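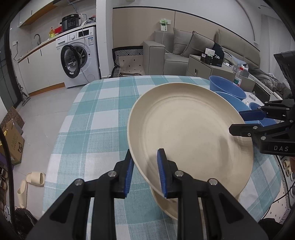 Why do I have to put a plate under my plate? A reader wrote to us with that, and then went on: my aunt says a table has to be set properly or the food won't taste right, and I think she is making it up.

Good. It is always worth asking whether a grown-up is making it up. People say a lot of things about setting a table, and they say them very firmly, so let's take them one at a time and see which ones hold up.

The food won't taste right

We doubt it. Soup is soup. If you put the same soup in a blue bowl and a beige bowl, you have the same soup twice. Some people do say that the color of a dish changes how sweet or salty the food seems to them. Maybe it does, a little, for some of them. You can test it at home. Get someone to close their eyes and taste from both bowls, then let them look and taste again. If they change their mind only when they can see, you have learned something about eyes and nothing about soup.

The tablecloth keeps the table clean

This is partly true. A cloth catches crumbs and soaks up small spills. But it does not make a spill go away. Tip over a full cup of juice and a thin cotton cloth will let it straight through to the table, and now you have two wet things to deal with. A checkered cloth has one trick that a plain white one doesn't: small stains are harder to spot among the squares. Is that clean? You decide.

A cloth does do one useful job that people forget to mention. It is soft, so dishes clatter less when you put them down.

You need a plate under your plate

Back to the question. A big flat plate under a smaller plate or a bowl will catch drips, and it gives you something cool to hold when you carry hot soup. So for soup, yes, there is a point to it. For a sandwich we can't find one. In the town of Vammont there is a cafe called Gosik that puts 3 plates under every slice of cake. We asked why. The answer was that it looks nice. Well, all right, but somebody has to wash them.

Look at the edge of a dinner plate next time you have one. It often has a raised rim, and that part really is clever. The rim stops gravy from running off, and it gives your fingers a place to hold on without going in the food.

There is one correct way to set a table

No. A book printed in the year 1511 would not tell you where the fork goes, as plenty of people then ate with a knife, a spoon and their fingers. In some homes today everyone shares one large dish in the middle. In others each person has a bowl and lifts it up to drink. Anybody who says theirs is the only right way has probably not eaten at many tables.

Try it yourself

Set the table at home in 90 seconds. Then do it again slowly, the way your family likes it. Ask everybody at dinner which one they prefer, and ask them why. "Because that's how it's done" does not count as a reason.

And to the reader with the aunt: she is wrong about the taste. She may be right about the soup plate. Set the table anyway.

Punmont Kids' Pages | Contact us | © 2021 Punmont | Back to top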